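**Is the Farnix cycle worth it past book two?**

**mossbank**
Everyone at my Sunday reading group swears by the Farnix books and I'm trying to see why. I've finished the first two. Book one was decent, if slow. Book two is 812 pages and I'd say the plot starts on page 133. Before that it's river tolls, a wedding and a great deal of soup. Does book three pick up or is this just what they're like?

**tin_heron**
It's what they're like. The soup is the point! The toll business comes back in book three in a big way, and if you skimmed it you'll be lost when the Rerell turn up at the weir. Go back and read the wedding again, especially who sits where.

**mossbank**
I didn't skim it. I read every toll. I'm always told the dull bit pays off later, and then the pay-off is one line where somebody remembers the dull bit.

**oldquarto**
With mossbank here. I gave up 30 pages into book three when we got yet another map-maker with a secret. People call the Rerell "deep worldbuilding" but what do we know about them? They hum, they don't like salt and they bury their boats. That's a list of habits. You could swap them for elves with a head cold and lose nothing.

**tin_heron**
The boats matter, though. Can't say more without spoiling it.

**oldquarto**
You said that about the lamp in book one – I'm still waiting on the lamp.

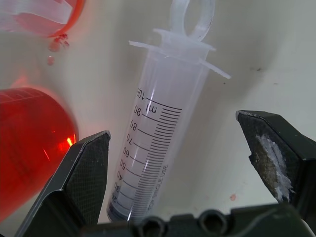

Anyway, my bigger problem is the magic. Book one says a binding costs the binder a memory, and they never get to choose which. Good rule, I liked that. By the end of book two the ferryman has done four and he's still telling long stories about his childhood. Either the rule counts or it doesn't.

**pellgate**
He's making the stories up. Check the one about his sister's goat, he tells it twice and the goat changes colour.

**oldquarto**
Or the author forgot what colour the goat was.

**pellgate**
Brown in chapter nine, white in chapter forty, and the daughter notices and goes quiet. I don't think that's a slip.

**mossbank**
Hm. I do remember her going quiet. I put it down to the soup.

**lowtide_reader**
Might be worth saying which edition you've all got. The Lulus paperback has a different chapter forty from the Wattanapong hardback, and the daughter isn't in the room in mine. So either the clue was added afterwards or it was cut, and I wouldn't hang a whole theory on it.

**pellgate**
I've got the hardback. Didn't know that. Annoying.

**tin_heron**
The hardback is the proper text, surely?

**lowtide_reader**
Says who? It came first, that's all. The paperback fixes the dates of the siege, which were a mess.

**oldquarto**
So a reader needs two copies and over 1,000 pages of book three to find out whether a goat is significant. I'll pass.

**mossbank**
I'll borrow three from the library and stop at page 133 if there's been no sign of the weir. Not paying for it. Does anyone know if the library ones are hardback?

**lowtide_reader**
Ours are paperback, apart from book two.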